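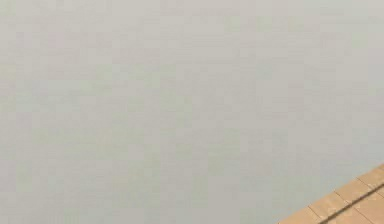

The last town meeting in Tirkov was held on a Saturday in May, and Saturnino Cantero got there early because he had never in his life gotten anywhere late. He had the key, for one thing, and he liked to hear the hall before the people were in it. He sat down in the second row and looked for a good long while at the wall, which was pale grey and perfectly smooth, with nothing on it at all, and he thought that a person could put almost any kind of government up there if they had a big enough nail. The mayors used to hang in a row, going back to the flood. They had been taken down and scanned for the Plosex, and now you could look at every one of them on your phone, if you remembered your password.

The Plosex was where Tirkov voted now. You opened it up over your breakfast and it asked you about the sewer bond or the school bus, and you tapped yes or no, and it thanked you by name. Saturnino had voted on it 11 times and had been thanked 11 times, and he had not once been interrupted, which bothered him more than he could explain to his daughter.

"But Papa, you hated being interrupted," she said.

"I did," he said. "I hated it very much."
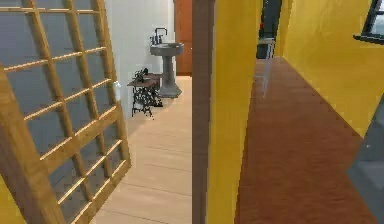
He was thinking mostly of Mrs. Brynjólfsdóttir, who had interrupted him for the better part of his grown life. She sat on the aisle with her boots stuck out so that anybody going up to the microphone had to step over them, and he believed to this day that she did it on purpose (she did, she told him so at his wife's funeral, and it was the only time he laughed that whole week). They had fought over the Rallum bridge for two winters. She wanted it closed and he wanted it fixed, and they had stood up in front of 400 people, with the radiators banging away, and called each other things that you could not have typed into the Plosex, because it had a filter for that.

And then one night, after all that hollering, she had turned around in her chair and looked at him, really looked, and said, "Well, what would it cost just to fix the one side?" It was a fair question. He hadn't had an answer, and he went home and found one, and the bridge was still standing.

At seven o'clock he heard the street door. He knew the boots before he saw them.

"Is this all of us?" said Mrs. Brynjólfsdóttir.

"It's early yet," said Saturnino.

She came down the aisle, slower than she used to, and took her old seat, and stuck out her feet. He got up with his notes — he had written four pages, on both sides — and stepped over her boots, and went to the microphone, which somebody had already unplugged.

"Fellow citizens," he began.

"Louder," she said. 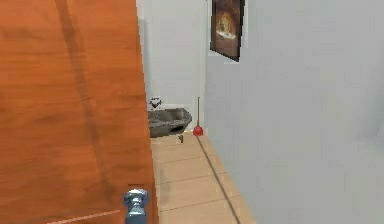 The door was left partly open, in case of latecomers.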